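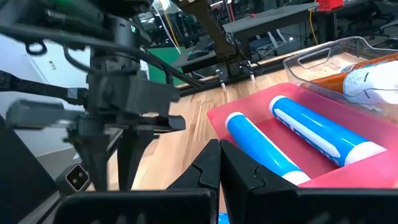

Several people on the last round said the sorting was easier than they had expected, and that the second hour went faster than the first. One asked if you have to stand throughout. You don't — stools are provided.

Clitlow is looking for 16 people to sort small items into trays and bins at our Drallness site. Sessions last 2 hours, on Saturday morning or afternoon. No experience needed, but you must be over 18 and able to handle small objects comfortably. We pay £45 a session plus bus fare.

To apply, ring the Drallness office on extension 145 and say which session suits you.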